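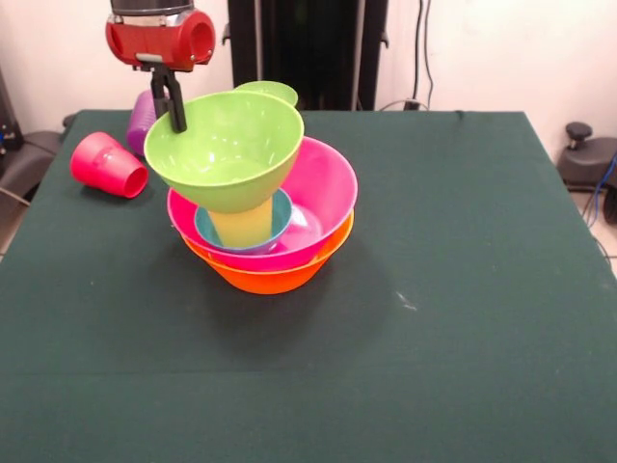
20 October 2022

I spent most of this week on the gripper again. The arm itself has been no trouble since June, when Babatunde Anozie came over from Linari and redid the base bolts, but the fingers had started letting go of anything with a thin rim. Cups were fine if they were picked up by the body. Funnels and bowls were a lottery.

My first thought was the pads. They were the second set I had fitted this year and they looked all right, a bit shiny at the tips. I cleaned them with alcohol and a lint-free cloth and ran the stacking job overnight. In the morning the log showed 54 attempts and 17 drops, so it was worse than I'd been telling people.

The next thing was to check whether the fingers were still meeting properly. I closed them on a strip of paper and pulled. It held at the bottom and slid at the top, and when I turned the paper round it did the same. A torch behind the fingers showed a thin line of light between the tips that wasn't there when the gripper was new. One finger had crept outwards. The screws that hold it had backed off by a small amount, probably from months of tapping down onto the table at the end of each move.

Putting it right took most of an afternoon. For anyone with the same set-up, the order I used was:

1. Park the arm high, power off, and wait for the light on the controller to go out.
2. Take off both fingers, even if only one is loose.
3. Clean the old threadlock out of the holes. I used a wooden cocktail stick and a lot of patience.
4. Refit with a drop of medium threadlock, screws finger tight only.
5. Close the gripper by hand on a flat steel shim so the pads line up, then tighten in small turns, one side and then the other.
6. Leave it overnight before doing any work with it.

I skipped the last step the first time I ever changed fingers and had to do the whole job again two days later.

After that the tool point has to be taught again. Amini, the software we run, has a wizard for this and it wants four touches on a fixed spike from different angles. I do six. The wizard gives an error figure at the end and I have stopped trusting it on its own, so I also jog the arm down to a pencil cross on a bit of card, turn the wrist through half a circle and see whether the tips stay over the cross. They wandered a little on the first go. I did the touches again more slowly and they stayed put.

Then the grip settings. The force had been turned up at some point, I think by me, to make up for the drops. With the fingers square it was far too much, and the softer plastic was bowing in when it was picked up by the edge. I brought it down in steps until a funnel could be lifted by the rim and lowered into a cup without tipping, then went up by one step for safety. The approach height needed changing as well. The old program drove the tips down until they nearly brushed the cloth, and that is likely how the screws worked loose in the first place. It now stops a few millimetres higher.

The cloth is worth a mention. Amber Cropper suggested it last winter when things kept skating off the bare table, and it has been a good change, but it does ruck up. A fold under a bowl is enough to put the stack out of true, and the arm doesn't know. I smooth it by hand before a long run and I have clipped it underneath along the back.

I also went over the cables while the power was off. One of the ties near the wrist had a sharp end facing the sleeve, so I cut it away and used a strip of hook-and-loop tape. Babatunde says to leave more slack than looks tidy – he is right, I've pulled a connector out before by being neat.

Last night's run was the same job with the same objects, and it dropped 2. Both were at the start, before I had noticed that the home position was still the old one. The cycle counter stood at 1334 when I switched off, and I have written that on a bit of masking tape on the controller so I know when the fingers were last done.

Still to do: order spare pads from Tistetti, and find the smaller torque driver, which was last seen in the drawer with the tape measures.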